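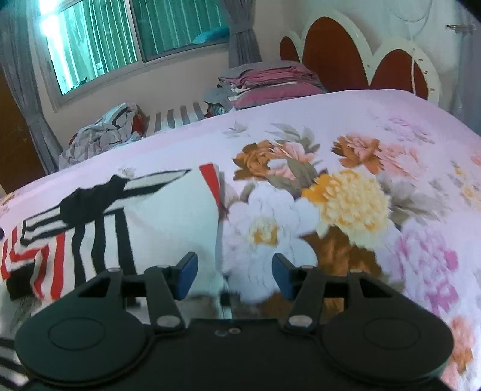 # Preguntas frecuentes: doblar y guardar tela estampada

Actualizado el 15 de febrero de 2025

Reunimos las dudas que más llegan al correo sobre tela blanca con dibujos grandes: camisetas, fundas, paños, sábanas. Contestamos lo que sabemos por haberlo probado en casa. De lo que no sabemos, lo decimos, aunque el envase de turno prometa otra cosa.

## ¿De verdad hace falta un método para doblar?

Para que la ropa quepa en un cajón, no. Cualquier rectángulo más o menos igual a los demás sirve. Los métodos con nombre propio suelen ser el mismo doblez en tres con un vídeo más largo. Donde sí notamos diferencia es en las prendas con un estampado grueso, porque la tinta guarda el pliegue bastante más que el algodón.

## ¿Puedo usar la cama como mesa de doblar?

Sí, y es lo que hace casi todo el mundo. Tiene una pega: el colchón cede y las esquinas salen torcidas si se aprieta con la palma. Estire bien la bajera antes de empezar y doble con las manos planas, sin hacer fuerza. Una sábana con florecitas claras de fondo va bien para trabajar con tela blanca, que sobre blanco liso se pierde de vista el borde. Dicho esto, si tiene una mesa libre, la mesa es mejor.

## ¿El dibujo va por dentro o por fuera?

Hay quien lo defiende con una seguridad que no entendemos. Nuestra experiencia:

- Estampado fino, de los que no se notan al tacto: da igual.
- Estampado grueso o gomoso: por fuera, y con el doblez en la zona sin tinta siempre que se pueda.
- Dos estampados cara contra cara: mejor no. En julio, con el armario caliente, se nos pegaron dos y al separarlos saltó un trozo de negro.

Si el dibujo ocupa toda la pieza y no hay forma de esquivarlo, doble flojo y cambie el pliegue de sitio en cada lavado.

## ¿Sirve la tabla de doblar Codetti?

Sirve para doblar camisetas de adulto de talla media, todas iguales. Con tallas infantiles sobra tabla y con las grandes falta. La caja habla de «resultado de tienda», y lo es mientras la pila no se toca. A la segunda vez que alguien saca la de abajo, la ventaja desaparece. Un cartón cortado a medida nos dio el mismo resultado.

## ¿Y el espray Grestthorpe para quitar arrugas?

Nos preguntan mucho por él. Lo comparamos con un pulverizador lleno de agua del grifo, en dos fundas del mismo juego, y no supimos distinguir cuál era cuál. Huele bien, eso sí. Sobre tinta roja no lo usaríamos sin probar antes en una esquina; la etiqueta dice «apto para todos los tejidos» y no dice nada de los estampados.

## ¿El rojo destiñe sobre el blanco si se guardan juntos?

En seco no lo hemos visto nunca. Con humedad, sí. Rayas rojas y negras sobre fondo blanco es la combinación que más disgustos da, y casi todos vienen de guardar la prenda antes de tiempo. Toque las costuras y los dobladillos: si están frescos, todavía no. Después de recoger la ropa del tendedero la dejamos extendida unos 20 minutos encima de la cama y luego volvemos a tocar.
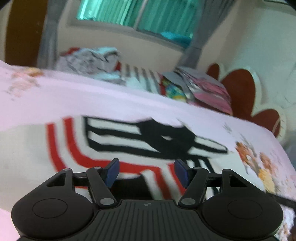

## ¿Cómo aliso una tela con un dibujo grande sin deformarlo?

1. Extiéndala entera, con el estampado hacia arriba.
2. Tire de las esquinas opuestas a la vez, poco.
3. Fíjese en las rayas del dibujo. Las rectas deben quedar rectas; con las curvas no hay manera de saberlo a ojo, así que guíese por las costuras.
4. Pase la mano del centro hacia fuera.
5. Si hay que planchar, por el revés.

Lo de planchar con papel de horno encima del estampado lo hemos leído en muchos sitios. Lo probamos una vez y nos quedó un brillo raro. Puede que fuera la plancha.

## ¿Que sea 100 % algodón cambia algo?

Cambia el tejido, no la tinta. Una prenda puede ser de algodón entero y llevar encima un dibujo que se agrieta al tercer lavado. La etiqueta de composición no informa de eso, y los vendedores tampoco suelen hacerlo.

## ¿Merecen la pena las cajas Tullow?

Son cajas. Cierran bien y se apilan. El modelo con separadores pierde sitio y obliga a doblar muy pequeño, que es justo lo que menos le conviene a un estampado grande. Si ya tiene cajones, no vemos el motivo.

## ¿Enrollar es mejor que doblar?

Para la maleta, quizá. En el cajón los rollos se abren solos. Las arrugas no desaparecen: son más suaves y hay más.

## ¿Cada cuánto hay que volver a doblarlo todo?

Hemos visto recomendaciones de una vez al mes. No conocemos a quien lo cumpla. Nosotros rehacemos la pila cuando el cajón deja de cerrar.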